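Storage and Worktops, Romville Workshop
Photos: Andri Brunner, August 2026

The gallery covers the sorting benches and storage bins at the Romville workshop. Inventory at the last check was 1,097 bins in 2 sizes. Small parts go in the shallow size, castings and mixed returns in the deep one.

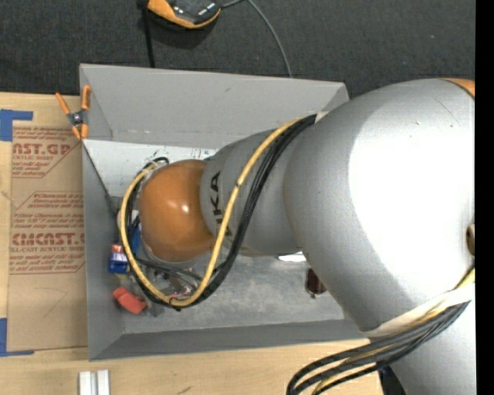

Bins are assigned by bench and stay with it. Labels go on the short side, lower left, and are replaced when the ink fades. Marks on the inner walls are left alone unless they come off on parts.

Worktops are wiped down at the end of each shift and oiled every August. Solvents are kept off them. Floors are vacuumed only, no wet cleaning.

Bench numbers and bin sizes are listed on the Auer sheet by the door.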